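**Handout 5 – Can machines do the chores yet?**

Short answer for household work: some of them, slowly, on a good day. Shop-floor work has fixed jigs and known parts. A kitchen table has neither.

## 5.1 Rigid items

A tray or a box keeps its shape when held, so planning reduces to finding an edge and closing on it.
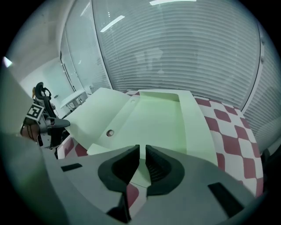 Grasp choice depends on geometry first and friction second. A flat base offers little to hold, and a jaw must come in from the side or over the rim. The white plastic tray on the checked cloth has a raised rim, which suits a two-finger jaw, and a round hole in its sloped side, which removes some of the surface available for contact. A planner should treat both as features of the part.

## 5.2 Sheet items

Paper and cloth bend under their own weight. The state of the item can't be given by a single pose – the corners move separately.

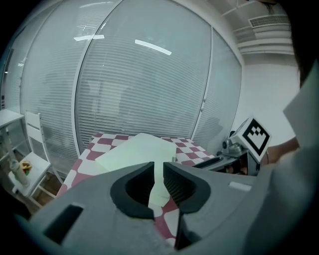
Two-handed work helps, but it adds a timing problem. If one hand leads, the sheet buckles or tears. In the Clistholm exercise set, 82 of the 2,769 recorded attempts are marked as failures of timing alone. Read these before the July resit.

## 5.3 Learning from people

Hand-coded motions don't scale to a whole house. The usual alternative is to record a person doing the task and train on the result.
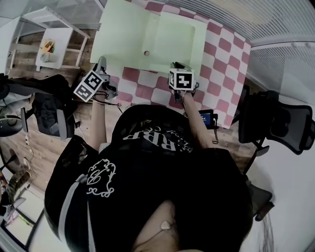
Recorded motion is only useful if the pose of each hand is known throughout. Printed markers are a cheap way to get it. With a gripper strapped to each wrist and a white marker cube on each gripper, both hands can be tracked against the same table. Occlusion remains the main source of error.

**Reading:** Urkitex notes, section 19.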